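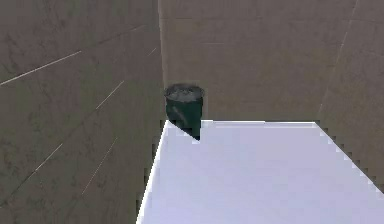

Brasus Releases Loltow 5, a Simulated Room Kit for Testing Arm-Mounted Cameras

October 5, 2025 — Brasus today released Loltow 5, a software kit for teams that train and test robot arms in simulation before moving to hardware. The kit supplies furnished rooms, a worktable, and camera views rendered from the wrist of the arm.

Loltow 5 ships with 300 room layouts and 1294 object models. Each layout loads from a single settings file, which sets wall finish, lighting, table height, and the position of fixed items. Users can lock any of these values or let the kit vary them between runs.

The main change from the June release is the treatment of background. Earlier versions placed the table in a bare room. Walls, doors, and common fixtures such as fire extinguishers are now part of every layout and are drawn in the wrist view whenever the arm turns away from the work area.
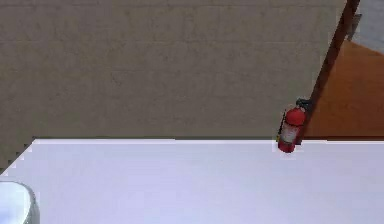

Neves, which ran the preview build on its own test rigs, said that its grasping model had scored well in bare rooms and lost accuracy once doors and wall fixtures came into view, and that it would have preferred to learn this a year earlier. It also asked for faster loading of large layouts — a request Brasus has scheduled for the next update.

Doors are modeled as separate parts with their own hinge and handle. They can be set closed, partly open, or fully open at the start of a run, and the adjoining room is rendered with its own floor, walls, and furniture. Edge smoothing is off by default to save processing time and can be turned on for each camera. 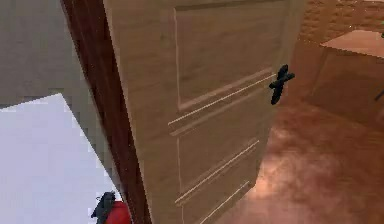 Loltow 5 wrist view with a paneled door partly open and the gripper at the lower edge.

Loltow 5 runs on one workstation with a supported graphics card and can run up to 8 rooms in parallel. Logs are written in the same format as the June release, so existing scripts do not need to be changed.

The kit is available now from Brasus and through its reseller, Briltent. Current license holders receive the update at no charge. Technical notes and the full list of layouts are included with the download.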